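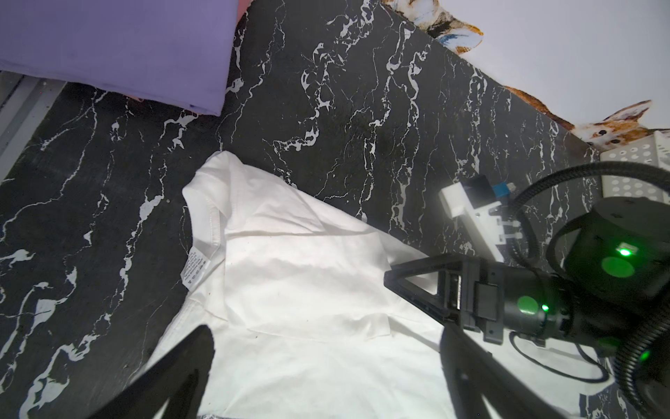 Textile Care Workshop, Arthorpe
Notebook entry, June 10, 2023
Entered by: Lorraine Tindall
Read by: Vy Văn

Subject: Folding of white shirts, revision of the house method

The purpose of the session was to settle the fold for white short-sleeved shirts before the written procedure goes to Nostel. The present procedure was drafted for the older shelving and gives a folded piece too wide for the Albers drawers. Complaints from the drawer room have been consistent on this point.

Method A (current). Shirt face down, sleeves in, sides to the center, hem up in one movement to the collar. The result is quick and looks well when first set down. The front panel takes a crease directly across the chest, and the piece opens when lifted from one side. Width exceeds the drawer division. Rejected for the drawers; may remain in use for open shelves.

Method B. As A, but the hem is brought up by one third and then by one third again. Width is unchanged, so the main difficulty remains. The fold holds better in the hand. Not pursued further.

Method C (proposed by V.V.). Shirt face down. Right side brought in past the center line, sleeve turned back on itself. Left side the same, so that the two sides overlap slightly. The hem is brought up to a hand's width below the collar, and the piece is then folded once more. Width now fits the division with a little to spare. The collar lies flat and the chest crease moves down to a place where it shows less.

Difficulties noted with Method C:

The overlap is easily made too deep, after which the piece has a ridge along the middle and will not stack. Lorraine made this error repeatedly before adopting the side seam as a guide. The seam should lie parallel to the center line and no further in than the edge of the collar.

Shirts with a care label sewn into the side seam require attention. The label should be laid flat before the first side is turned. If it is left bent under, it prints through thin white cotton and can be seen on the finished piece.

Crumpled shirts must be opened out fully and smoothed from the collar down. Smoothing from the hem upward pushes the slack into the shoulders, where it cannot be removed without starting again.

Surface. White cotton is easier to judge on a dark table than on the pale boards used last season. The edge of the cloth is plain to the eye and an uneven hem is noticed at once. It is recommended that the dark surface be specified in the procedure. The table must be wiped down before white goods are laid on it.

Order of work. Whites are to be folded first and colored pieces afterward. Folded colored goods may stay at the far edge of the table provided that they do not touch the whites.

Quantities. The first delivery for Nostel is 700 shirts, to be packed 56 to a drawer unit. V.V. observes that this leaves the last unit only half filled and asks whether the remainder should be spread among the others. Lorraine prefers to keep the units uniform. Left open.

Reference. The revised fold is to be filed under sheet 79 of the Pledus binder, replacing the present sheet. The old sheet should be marked as withdrawn and kept.

Outstanding:
Long-sleeved shirts, not yet tried by Method C.
Drawing of the side fold for sheet 79 (V.V.).
Ask Nostel whether the collar is to face the front or the back of the drawer.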